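Food Service Basics, Unit 6: Portions and Holding
Notes prepared by Isauro Quezada

In the last unit we talked about receiving goods. Now we look at what happens between the kitchen and the guest. Many small kitchens lose money in this step and do not notice it.

Portion size

Decide the portion before you write the menu price. In our practice kitchen the rice portion is 187 grams, cooked weight. The recipe from Wanyama canteen makes 300 portions, so you must learn to scale it down. Divide every ingredient by the same number, but be careful with salt and strong spices - taste first, then add.

Use a scale for the first plates of each service. After this, a scoop of the correct size is enough. Check again when a new person takes the station.

Holding

Hot food must stay hot and cold food must stay cold. Write the temperature on the log at the start of service and every hour after. If the log has an empty line, we cannot know what happened, and the food should be treated as unsafe.

Serving trays

A tray with a low rim is easy to wipe and easy to carry, but it does not hold liquid well. Look at the floor of the tray in good light before you use it.

A light-colored tray with a low rim, two views:
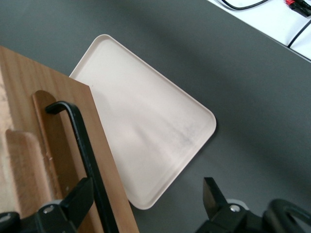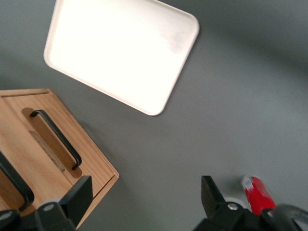 Labels go on the lid or on the side, never under the container. Write the name of the dish, the time and your initials. Gitau Chege will show his label system from Komel in the next class - please bring your own log sheet.

Homework: scale the lentil soup on page 374 to six portions and write the cost of one portion.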